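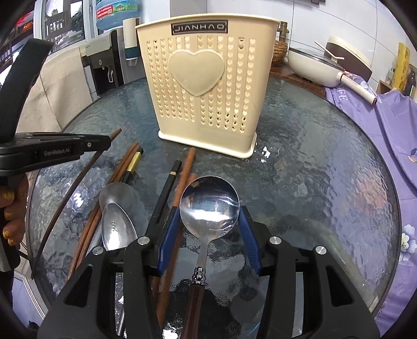 How long should I leave the Perkel to soak before its first brew?
Give it 40 minutes in plain cold water, with the lid off and the filter basket taken out. An overnight soak does no harm, but I've never found it makes the coffee any better.

Section 5: First brew and everyday use

Right, so by now you've unpacked your Perkel, checked the rubber ring and worked out which way up the basket goes (I got that wrong for a week, so no shame in it). This part covers the first brew on the hob and what I do day to day. I wrote it for the Perkel with the Brino lid. If yours came with the older Olten lid, the steps are the same except for step 6.

5.1 Before you start

You'll need ground coffee, fresh cold water and a hob ring no wider than the base of the pot. Gas is lovely for this, electric is fine, and induction needs the flat steel plate sold separately.

Note: the first pot is for rinsing. Please don't drink it! It tastes of tin and packing grease.

5.2 Making a pot

1. Unscrew the top half from the base. Hold the body and leave the handle alone, as the handle pin works loose if you twist on it.

2. Pour 400 ml of cold water into the base. It should sit just under the little brass valve.

3. Drop the basket in and spoon in the coffee until it's level with the rim. Don't press it down. I give the basket one tap on the worktop and leave it at that.

4. Wipe any stray grounds off the rim with your finger, then screw the top on firmly.

Caution: grounds on the rim stop the ring sealing, and steam will come out sideways. Keep your hands and face well back on the first go.

5. Set the pot on a medium-low flame with the handle pointing away from the heat.

6. Leave the lid up and watch. When the coffee starts coming through, close the Brino lid until it clicks. (The Olten lid has no click, so just rest it shut.)

7. Once it starts to gurgle, take it off the heat straight away and pour.

Caution: never open the base while it's hot. Let it cool completely, or run the bottom under the cold tap if you're in a hurry.

5.3 Cleaning

Hot water and a soft cloth, every time. I keep mine out of the dishwasher, which turns the metal a nasty chalky grey. Dry the halves separately and store them unscrewed, or the ring goes flat and you'll be ordering another one.

5.4 If the coffee comes out wrong

Weak and watery: your grind is too coarse, or the basket wasn't full. I use the Asadi hand grinder on its finer setting.

Bitter: turn the heat down and take the pot off sooner.

Nothing comes through at all: turn off the heat, let the pot cool, then check the water level and look for coffee clogging the filter plate. Rinse the plate from the underside and start again from step 2.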